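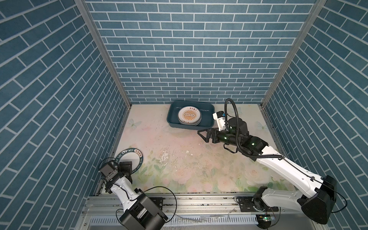

Home | Reviews | Pedals | Songwriting | Old Stuff | Contact

Rekdale Verse Wheel: A Rhyming Gadget for People Who Have Run Out of Words

I write songs for a bar band, which means I write songs for six people and a dartboard. Last May I finished one called "Leaving Ultham" and my bass player, Clifford Nguyen, pointed out that the chorus said "leaving" nineteen times. He had marked each one on the lyric sheet in green pen. So I bought a Verse Wheel.

It's a stack of three cardboard discs held together with a brass pin, about as wide as a 45. The outer disc has word endings on it. You turn the middle one until the little window lines up with your ending, and a second window shows you a number. Then you look up the number in the book that comes in the box, and the book gives you your rhymes. If you're thinking the book could do this without the wheel, you're already ahead of where I was when I paid 43 dollars for it.

The book is the good part. It claims 1,338 rhyme families, and the near rhymes are better than anything I've had from a website. Under "river" it skips straight past "shiver" and "deliver" and sends you to "whatever" and "severed," both of which I have now used. Under "heart" there are two lines of suggestions and then, in small type, "Consider another noun." I laughed out loud and then went back and looked at my last four songs, and stopped laughing.

The innermost disc is the Repeat Gauge. You tally how many times your title shows up, set that against the length of the song in lines, and the window shows a color. Green is fine, yellow is "hook," red is "chant." I ran "Leaving Ultham" through it and the arrow went past red into a blank bit of cardboard where I assume they never expected anyone to go. Then I tried it on a few songs that have made their writers very rich, and those went into the blank bit too. I don't know what to do with that information.

Complaints. The pin is too tight for the first week and too loose after that, so by now the wheel has opinions of its own and will drift from "-ation" to "-ess" if you put it down hard. The print on the outer ring is tiny. The book is glued instead of sewn, and pages 277 and 278 came out in my hand at rehearsal, taking everything that rhymes with "you" with them. For a love song that's most of your toolkit gone. I taped it back in.

There's also a pad of "lyric starters" in the box. Mine included "The moon is a coin / in somebody's pocket" and "Girl, your kitchen." Just that. I've been trying to finish "Girl, your kitchen" for a month and it may be the best thing I ever write.

I've also used the Chiba Pocket Rhymer, which costs less, fits in a guitar case and suggests "orange" for "door hinge" as if it thought of it first. The Rekdale is better at a desk. The Chiba is better in a van. Neither one will help with your bridge, which in my case is usually the word "yeah" sung over a different chord.

I'd say get it if you can find one secondhand, and throw the wheel in a drawer. "Leaving Ultham" is down to eleven leavings. Clifford says he misses a couple of them.

Three and a half picks out of five.

Comments

Derek Hebden: Had the first edition of this. The starter pad in mine had "Tractor at midnight, tractor at noon." We opened with it for 2 years.

Lorraine Tautahi: Does the book do Southern vowels? Every rhyming dictionary I own thinks "pen" and "pin" are different words.

Clifford Landry: @Lorraine there's a section at the back but it's short. It does let you have "again" and "sin," so country is covered.

Diane Campbell: A drop of pencil graphite on the pin fixes the stiffness. Nothing fixes it when it goes loose. Also I would buy a record called Girl, Your Kitchen.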